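4. Setting up your show listing

Your show will not appear in the Zavden programme until the listing is complete and the fee has been paid. Have your venue agreement to hand before you start.
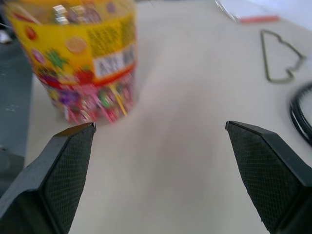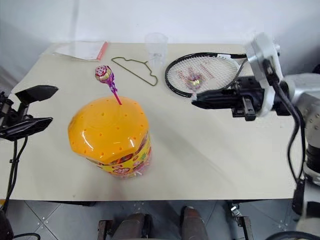
Two views of the tabletop, with the colourful container.

4.1 Enter the show details

1. Sign in and choose My Shows, then Add a Show.
2. Type the title as it should be printed. Titles longer than 40 characters are shortened in the programme.
3. Choose one category: theatre, dance, circus, comedy or cabaret.
4. Paste in your description. The limit is 520 characters, including spaces.
5. Enter the running time in minutes. Shows in the Gullis Room may run for no more than 55 minutes.

Note: Running time includes any late start - leave yourself a margin.

4.2 Add performances

1. Open the Dates tab and pick your venue.
2. Select each date and start time.
3. Enter the number of tickets for sale. The Kereama Hall has a maximum of 600.
4. Press Save before moving to another tab.

Caution: Changing the venue after saving clears all dates and prices.

4.3 Submit

1. Press Preview and check the spelling of every name.
2. Press Submit. The status changes to Waiting.

Listings must be submitted by Saturday, November 13, 2021. After that, changes can only be made through the Prernent box office.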